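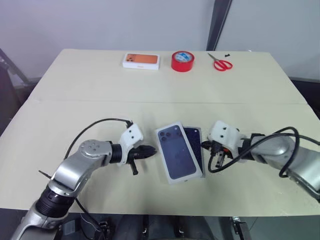

The Drawer of Empty Boxes

My sister-in-law moved house in November and asked me to help with the spare room. Behind its door was a wardrobe, and in the bottom of the wardrobe were the boxes. Two phones ago, three phones ago, a kettle, a hairdryer, a set of headphones she lost on a train. All empty, all stacked with a care she has never shown to her tax papers.

I said nothing, as I have a cupboard of my own.

We keep boxes because they are well made, and we were brought up to respect things that are well made. A phone box in particular is a lovely bit of work. The lid comes off with a slow sigh, like a butler who has been asked to fetch the second-best sherry. The walls are thicker than those of my first flat. You could keep something precious in there, and people do mean to, but the only thing ever found inside is a small pin for opening the SIM tray and a leaflet in 14 languages telling you not to swallow it.

The official excuse is resale. It will fetch more with the box, we tell each other. I asked Parvaneh Nazari, who ran the second-hand counter at Nustus in Claraneck until it shut, how much more. She said that a boxed phone sold quicker, and that she might stretch to a fiver. She also said most people who had kept the box never came in to sell the phone. They had kept that as well, in a different drawer, with a cracked screen and 69 photographs of a cat on it.

Then there is the guarantee. Somewhere we all picked up the idea that without the original packaging a shop may laugh at us and turn out the lights. I have returned things with the box and without it, and been treated with the same polite gloom both times. What they wanted was the receipt, and I had thrown that away with the carrier bag.

My own view is that the box is a souvenir. For one evening the thing was new. It had no scratches and no fluff in the charging hole, and it had not yet brought us a single message from work. The phone goes downhill from there, as do we, but the box stays as it was, with a picture of the phone in its youth on the front. My grandmother kept her wedding shoes for much the same reason and they took up less room.

I don't think makers are innocent in this. If they sold phones in a paper bag, like buns, we would all have emptier wardrobes. Some have made the boxes thinner and would like to be thanked for it. I'd be more grateful if they left the lid a bit flimsy, so that I could put it in the recycling without feeling I was drowning a piano.

My sister-in-law took all of hers to the new house. They travelled in a larger box, which had once held a microwave, and she has asked me not to flatten that one.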